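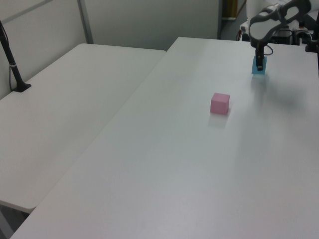

Re: Speed limits and reach zones on shared benches

tarn_weld wrote:
Our bench rules are up for review in January and I'd like comments before then. Current draft:

1. Work pieces start in open space, clear of each other, so the gripper can come down without fouling a neighbour.
2. Cables coming off the wrist get checked through the full range of motion before a program runs at speed.
3. No hands over the table while the arm is enabled.
4. Any changed program gets 3 slow passes first.

The task is plain block handling, one pink and one light blue. Arm is white, black two-finger gripper, white table.

mopoke483 wrote:
Rule 2 needs more. There's a loop of cable standing out from the side of your wrist housing. It might be fine in that pose, but you want a set bend radius and a tie point written down. At Soltent we had the same wording as yours and everyone read "checked" differently.

gearlash wrote:
Disagree. Tie it too tight and you load the connector every time the wrist rolls. We went through 2 cables at Prakley that way. Leave some slack and inspect it.

mopoke483 wrote:
I didn't say tight. I said written down.

Hexley_B wrote:
My issue is the second table. It butts up against the main one and there's a pole on a small flat base sitting on it. Is that base fixed? If people lean on that table, whatever is on the pole moves with it. I'd add a rule that anything standing on a neighbouring surface is bolted or clamped, and re-checked after cleaning.

tarn_weld wrote:
Good point, I'll add it. Will check the base tomorrow.

gearlash wrote:
Rule 3 is the one I'd throw out as written. People ignore flat bans when they have to nudge a block 23 times a shift. Say stop, wait for the hold light, then reach in. The Tokus site does it that way and people follow it.

Hexley_B wrote:
A hold light isn't a safety function. Unless the stop is rated, keep the ban.

gearlash wrote:
Depends on your risk assessment — which we haven't seen.

tarn_weld wrote:
Hirvonen did ours and it calls for arm disabled, so the ban stays for now. I'll post the revised rule 2 once I've measured the cable.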